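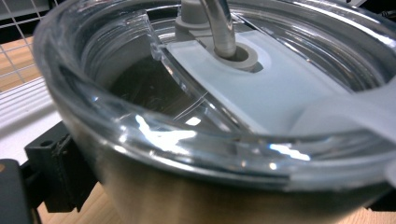 Fig. 3. Stainless steel tumbler with clear lid.

Section 3: First Fill and Everyday Use

You should be arriving from Section 2 with the Lilten on the counter, the hose connected to the faucet adapter, and the leftover washers in a drawer where they will stay until you move house. If the adapter is still dripping, go back to Section 2 and tighten it. It won't get bored and stop.

The dispenser has two handles. The blue one gives filtered water and the gray one gives whatever the city sent you. We asked for larger labels and were given smaller ones, so learn the colors.

Before you start

You will need:
The filter cartridge (white, in the foil pouch)
A pitcher or large bowl
A dish towel, preferably one you don't have feelings about
A cup to drink from

Keep the foil pouch closed until step 4. The carbon inside picks up smells, and a cartridge that has spent the afternoon beside a cut onion will tell you so for weeks.

Rinsing the housing

1. Close both handles.
2. Unscrew the clear housing by turning it to the left. The first turn is stiff. Use the plastic wrench, and use it on the ridges near the top, where the housing is thick.
3. Wash the housing in warm water with a little dish soap. Rinse it until the bubbles are gone, then rinse it again.

CAUTION: Do not put the housing in the dishwasher. It will go in looking like a cylinder and come out looking like an opinion.

Fitting the cartridge

4. Open the foil pouch and take off both end caps. There are two. People find the top one, feel pleased, and leave the bottom one on.
5. Check that the black O-ring is sitting flat in its groove. If it is twisted, lift it out with your fingers and lay it back in. A fork will also lift it out, in pieces.
6. Stand the cartridge in the housing with the arrow pointing up.
7. Screw the housing back on by hand. When it stops, give it a quarter turn with the wrench. Put the wrench away before you are tempted to give it another.

Note: Some black dust on your fingers is normal. It is carbon, and it washes off skin, counters, and most shirts.

Flushing

8. Put the pitcher under the spout.
9. Turn on the cold tap slowly, then open the blue handle. It will cough and spit for a while as the air leaves. Stand slightly to one side.
10. Let it run for 3 minutes. The first water through will be gray. This is the same dust you met in step 7, on its way out.
11. Close the handle, wait 58 seconds, and run it again until the water is clear.

About the 58 seconds: the earlier edition of this guide said "a minute." Tihomir Dumitrescu, who ran the bench tests, pointed out that his measurements said 58 and that he had not stayed late in May to be rounded up. A minute is fine. Please don't write to him.

12. Use the flush water on houseplants or pour it down the sink. It won't hurt you, but it tastes like a pencil.

CAUTION: Cold water only through the blue handle. Hot water loosens what the carbon has already caught and hands it back to you in one go. If you need hot filtered water, filter it cold and use a kettle like everybody else.

Filling cups, bottles, and tumblers

The spout clears most mugs and glasses. Tall travel cups are another matter, and the following will save you some mopping.

13. Take the lid off first. The stream is narrower than a sip opening, in theory. Your aim at 6:30 in the morning is also a theory.
14. Tilt tall cups to get them under the spout, then straighten them as they fill.
15. Stop an inch below the rim. You can't see the water level through the side of a metal cup, so look in from the top or listen for the pitch to rise.
16. Close the handle and leave the cup where it is for a moment. The spout gives one last dribble after closing. This is how it was designed, or at least how it was approved.

Note: Rinse lids separately, and pay attention to the groove under the rim if yours has one. If your filtered water tastes odd from one cup and fine from another, the filter is innocent. Wash the cup.

Note: Water that has sat in the hose overnight is safe but flat. Let the first few seconds go before you fill anything you plan to enjoy.

Resetting the counter

The small display on the base counts down the gallons left on the cartridge. A new cartridge is rated for 254 gallons.

17. Hold down the button next to the display until the number blinks.
18. Let go. The display should read 254.
19. If it reads anything else, hold the button again, longer than feels reasonable.

The counter doesn't know whether you have changed the cartridge. It only knows that somebody pressed the button. You can reset it every week and enjoy a permanent 254, and the water will slowly start to taste like the pipes it came in through. When it reaches zero, a red light comes on. There is no alarm. Our colleague Rawiri Ellery wanted an alarm, and got to take the prototype home for a weekend, and no longer wants an alarm.

If something isn't right

Water comes out in a trickle: Check for a kink in the hose behind the unit. If there is no kink, check step 4 again, in particular the part about the bottom cap.

Water leaks where the housing meets the base: Close the cold tap, unscrew the housing, and look at the O-ring. Wipe it, seat it flat, and refit. Do not fix a leak with more force. That is how a leak becomes a crack.

Water looks cloudy, then clears from the bottom up: Air bubbles. They go away in a few days.

Display is blank: The battery has come loose or died. The cover is under the base, so empty the housing before you turn the unit over. We mention this with some experience.

Blue handle squeaks: Yes.

Going away

If the dispenser will sit unused for more than 2 weeks, close the cold tap, take out the cartridge, and leave the housing off to dry. Throw away the old cartridge and start at step 4 with a new one when you get back. Cartridge storage and ordering are covered in Section 4.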